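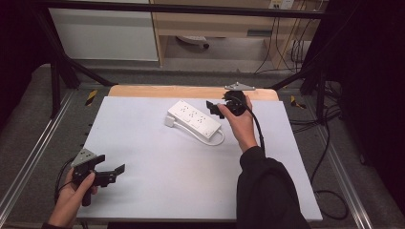
Tundgate claims hand-held grippers can replace most robot teaching

A robotics lab at Tundgate says it can train a two-armed robot to do fiddly household jobs without the robot being in the room for most of the lessons. The claim, set out in a paper released in October, is bold. The evidence is thinner.

The method, called Hutano, has people do the job themselves while holding a pair of grippers, one in each hand. The recordings are then used to teach a robot with matching fingers. Tianyou Zheng, who led the work, says this is far quicker than steering robot arms from a distance, the usual way of gathering such lessons.

The team collected 2,372 recordings across 8 tasks, among them handling a power strip and its cord. Only 103 further recordings were made on the robot itself. According to the paper, the resulting system did as well as one trained on 1,076 robot recordings and nothing else.

That sounds like a bargain until you look at how the test was set up. The same workcell was used for teaching and for testing, with the same board at the same height. The paper reports no trials in a second room and none with a power strip the system had not met before. Anyone hoping for a robot that can tidy the cables behind their own television will find little to go on.

There is also the question of what counts as a success. In the power strip task, a run passes if the plug ends up within a marked area. It does not have to go into a socket, the part most people would call the job. The paper mentions this in a footnote.

"It is a useful way to collect data and I would use it," said Gilles Gautier, a researcher at Kuster who was not involved. "But the headline comparison is between a lot of cheap lessons and a smaller number of expensive ones, on one bench. I would want to see it fail somewhere else before I believed the number."

Zheng accepts that the tests were narrow and says a wider set is planned with a partner site in Gandinberg. He would not say when those results might appear. The team has promised to release the recordings, though the download page was still blank when we checked.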